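Two thousand handovers, and then what?

Wernport Robotics Group has started on the biggest collection effort it has announced so far, and members who went to the July meeting will remember how warmly the plan was received. I was the one at the back with my arms folded. Having now spent an afternoon watching over Bilal Sabbagh's shoulder, I've unfolded one of them.

The aim is 2,000 examples of one simulated arm taking an object from another. Bilal and Sawsan Majali drive the receiving arm by hand, try after try, and every attempt is saved with whatever the wrist view showed at the time. The learning system, which they call Hakim, is then meant to copy what the people did. At last count they had 192 attempts on the books, and 142 of those had been kept. The rest were thrown out by Sawsan, who is strict about it, and good on her.

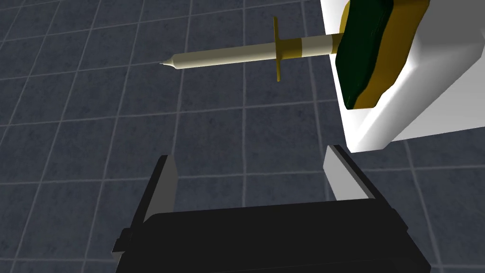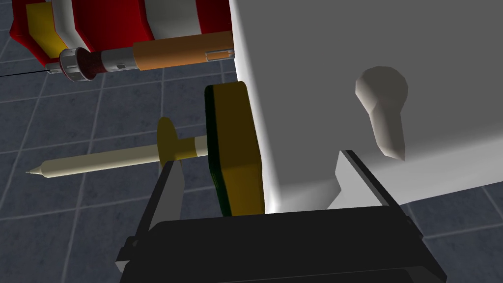

Two wrist views from the simulator, with the syringe in the first and a pen-like tool with a yellow disc in the second.

My first complaint is the floor. It's the same tiled floor every time, with the same tidy light, and I asked Gangadharan Warrier what happens when the system meets carpet, or a bench with somebody's lunch on it. He said they'd vary the colours and textures later. "Later" carries a lot of weight in this project. I'd like to see a date against it before anyone at Vitholm is told the thing is ready for a real arm.

My second is that there are only 2 people driving. Bilal comes in slowly and stops short before he closes the jaws. Sawsan goes straight in. If you train on the pair of them you get some blend of their habits, and I can't see why we'd call that a general skill. Gangadharan's answer was that more drivers are welcome, which is fair enough, but it puts the labour back on us.

I'll give them this much: the record keeping is better than it was on the Barnau trial, where half the runs had no note of which object was used. This time each attempt is labelled before the next one begins, and the failures are stored in their own folder instead of being wiped. Somebody may want those one day. I'd argue they're the more useful half, but I lost that vote.

If you want a turn at the controls, Bereket Alemayehu keeps the roster. Bring your own headphones and allow an hour to get used to the lag. Left-handers are especially wanted, as both current drivers are right-handed and nobody had thought to write that down until I asked.

Wissam Srour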